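Home | Classes | Kitchen Hire | About Us | Contact

About Nolport Cookery School

We opened in November with 2 ovens and one decent knife.
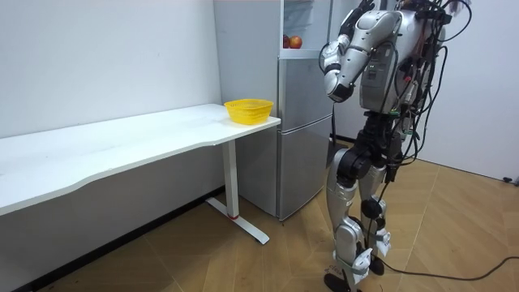
What we teach

Plain suppers, mostly. Our soufflé course drew 42 sign-ups and 82 complaints. 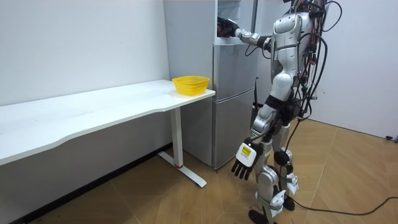 Reaching into the top compartment.

Leftovers get a whole evening, and students tend to arrive smug about theirs.

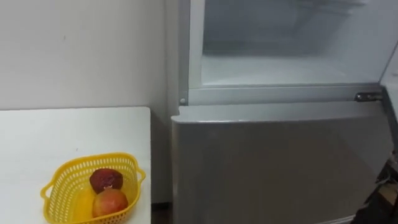
We also teach bread, which forgives very little and remembers everything.

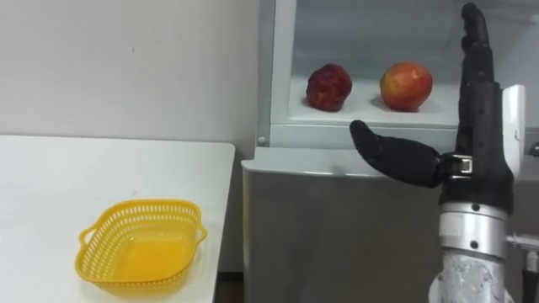
Fruit on the shelf, yellow basket on the table.

Bring an apron.

300 shares | 2 comments

© September 2022 Nolport Cookery School | Back to top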